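Posted December 27, 2020 by Graça Antunes

The Great Dish Sort (or, what I did with the quiet days after Christmas)

I had big plans for this week. I was going to read on the couch and eat leftover pie, and instead I emptied the dish cupboard. All of it! It started because I wanted one plate, one single plate for toast, and I had to lift off the gravy boat, a casserole lid and a stack of bowls to get at it. By the time I had the toast in my hand I was mad enough to pull everything else down too.

We moved the plates up there in November, when the lower shelf started sagging, and I told myself it was temporary. You know how that goes. The holiday dishes went in front, the everyday dishes got shoved behind them, and I've been eating lunch off saucers ever since.

So, first job, find out what I own. I went through the plates by hand, one by one, running a thumb around each rim for chips (you feel a chip long before you see it, at least with my eyes). I'd forgotten how much I like the Sweet Bear ones. Plain cream, a little bear in thin gray lines in the middle, and that's all the decoration there is. They make me happy at breakfast and I don't care that I'm a grown woman.
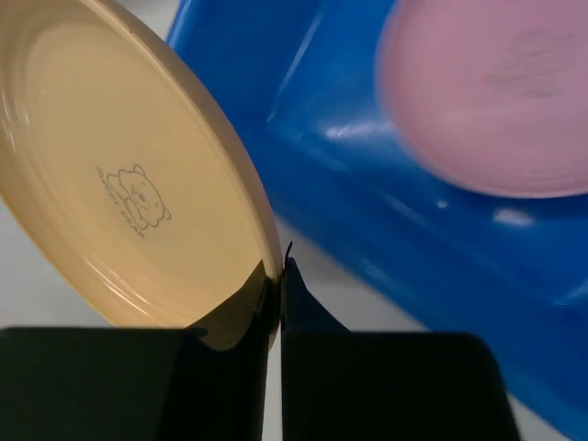 Should you stack plates by size or by set?

By size, with the biggest at the bottom, and then keep the sets together inside that if you can. Mixed sizes wobble, and a small plate under a big one is asking for trouble.

My sister disagrees with me on this, by the way. She keeps every set together, plates and bowls and all, and her cupboard looks gorgeous. Her cupboard is also twice the size of mine, so I'm sticking with my way.

Next came the question of what to put things in while I wiped down the shelves. I used to pile everything on the counter and then have nowhere to set the sponge. This time I used a blue plastic bin, and I'm never going back. It's got sides that flare out a little, so you can get your fingers down around a stack and lift it out without scraping your knuckles. I bought mine at Draltora, in the aisle with the paint trays, and they had a whole tower of them. I came home with 3 and I wish I'd bought more.

The only thing to watch is the weight. Plates get heavy so fast! I don't load a bin past the point where I can carry it with my elbows bent, and I put plates in flat, one on top of the other, in the same order I want them to come out. If they're going to the garage or in the car, I slip a sheet of newspaper in between. For a trip across the kitchen I don't bother. 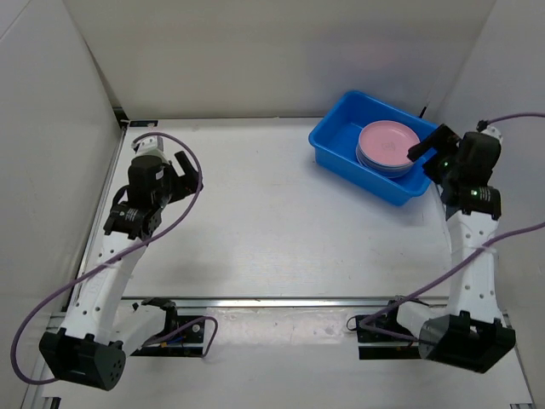
Bowls are the annoying part

Plates behave. Bowls don't. They nest, sure, but then they stick together, and you're standing there trying to twist two of them apart over a tile floor with your heart in your mouth. I've tried paper towels between them (okay, but they slide around) and those felt circles from Guerreiro (nice, but over 50 cents apiece and I lose them in the laundry). What works best for me is keeping the stacks short. I let two bowls nest and then start another pile, and I take the extra shelf space as the price of not swearing before coffee.

I also dry them more than seems necessary. A little water left around the foot is enough to make the next one grab, and then it leaves a ring on the shelf paper too. I wipe the bottoms first, then the insides, and leave them on a towel while I do something else.
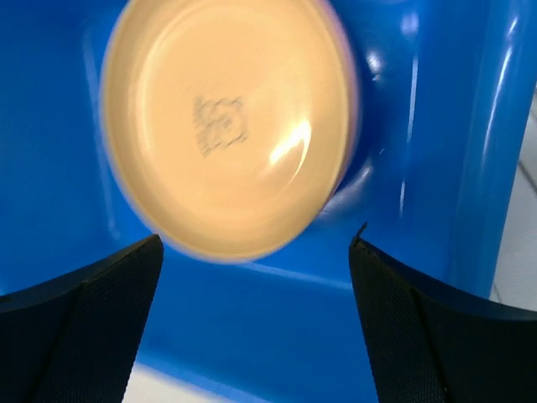
Then they go back up, front and center this time, where I can reach them with one hand. The gravy boat has been sent to the top shelf and can stay there until Easter. I put the casserole lids upright in an old napkin holder, which I'm weirdly proud of, and I've got one bin of odds and ends by the back door to give away: mismatched mugs, a cracked trivet (no, that's trash, I'll move it), and a platter I've never liked.

Shelf paper is next. I have a roll of the gray stuff somewhere, probably under the sink behind the vinegar, and if it isn't there I'm using the Christmas wrap.

Subscribe to the newsletter and get new posts in your inbox. You can unsubscribe at any time.

Contact | © Graça Antunes | Back to top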